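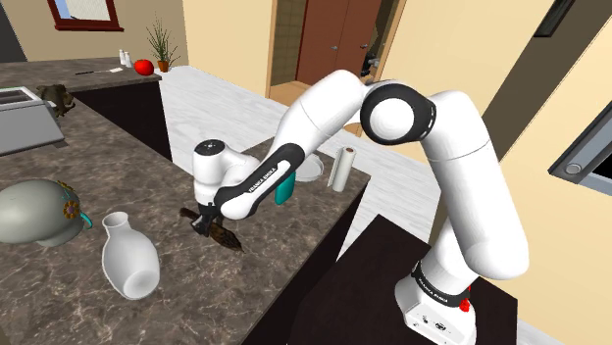 The district council in Retmont has confirmed that its kerbside collection of small household goods will be extended to all remaining streets from September, following a trial in the Benavides ward. Under the scheme, residents may set out items which are not accepted in the ordinary recycling bin, including crockery, pans and small tools. A white ceramic vase, a teapot with a painted flower or a long-handled brush would all qualify, whether or not the owner considers them fit for further use. Goods in working order are passed to the reuse shop on Skivitz Road, and the remainder is sorted for materials.

The trial took in roughly 1000 households and ran for 52 weeks. According to a report placed before members on 18th April, crockery made up the largest share of what was collected, followed by kitchen utensils. Missed collections were highest in the first month, when a number of crates were left out on the wrong side of the road.
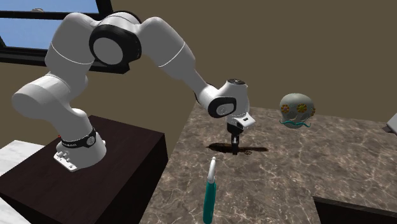

Image: Retmont District Council

Each household will receive one lidded crate, to be placed at the kerb by 7am on the day printed on the collection calendar. Glass sheets, paint and gas canisters will continue to be refused – these should be taken to the Jisunell household waste site, where the opening hours are unchanged. Blocks of flats with more than 100 residents will be given a shared container, and managing agents will be written to separately.

No charge will be made for the first crate. Replacement crates will cost £2 and may be ordered from the council offices or by telephone.

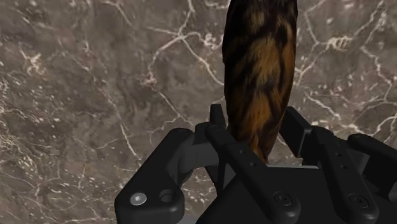

Residents of the Benavides ward need take no action, as their existing crates and collection days will remain in place. Those living in Retmont itself and in the villages to the north will be notified by post of their first collection. The council has said that the service will be reviewed after one full year.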